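Retrasos en el reparto de paquetes en Tutoso: 44 calles sin entrega desde el corte del puente

Redacción. Actualizado a las 18:20

Sigue el lío con la paquetería en Tutoso. El cierre del puente de la carretera vieja, cortado por obras desde primeros de diciembre, ha dejado a medio pueblo esperando sus envíos. Según el ayuntamiento son 44 las calles afectadas, casi todas en la margen izquierda del río. Retrasos de hasta 3 semanas en algunos casos.

La empresa que lleva el reparto en la comarca, Laxdal, reconoce el problema. Los furgones tienen que dar ahora un rodeo de 53 kilómetros por el puerto y solo suben 2 veces por semana. Antes, a diario. "Hacemos lo que podemos con los vehículos que tenemos", dice la compañía en una nota enviada esta mañana, en la que pide paciencia y recomienda no dejar las compras para última hora.

Enfado entre los vecinos. Cajas que figuran como entregadas y no aparecen, avisos en el móvil a las once de la noche, llamadas que no coge nadie. En la oficina de consumo se acumulan las quejas y ya avisan de que van a tardar en contestarlas todas. Conviene guardar el justificante de compra y el numero de seguimiento, recuerdan.

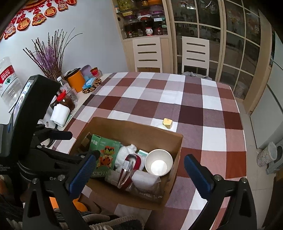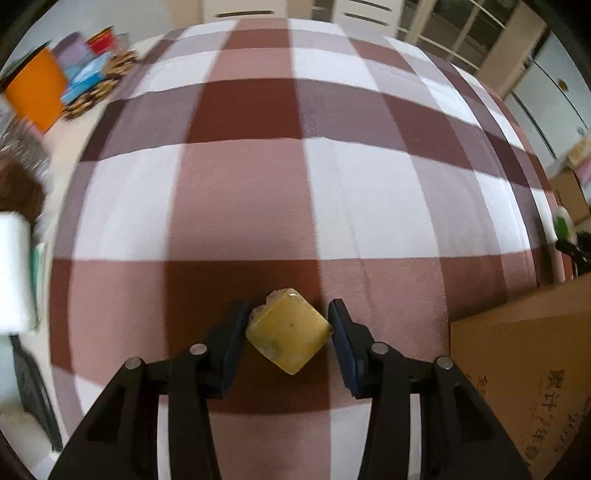 Una caja de cartón abierta sobre un mantel de cuadros (primera foto) y un detalle del mismo tipo de mantel.

Mientras tanto, solución provisional. El ayuntamiento cede desde mañana la planta baja del antiguo mercado para que Laxdal deje allí los paquetes y cada uno pase a recoger el suyo. Horario de tarde, de 17 a 20 horas. Hace falta llevar el DNI, y si va otra persona, una autorización firmada. Los bultos grandes (muebles, electrodomesticos) quedan fuera y seguirán esperando al furgón.

Las obras no van mejor. La reapertura estaba prevista para antes de las fiestas, pero la aparición de una grieta en uno de los pilares obliga a reforzar la base y ahora se habla de febrero, sin fecha cerrada. El comercio local pide que se abra al menos un carril para vehículos ligeros. La respuesta del ayuntamiento, de momento, es que lo está estudiando con los técnicos de la la obra.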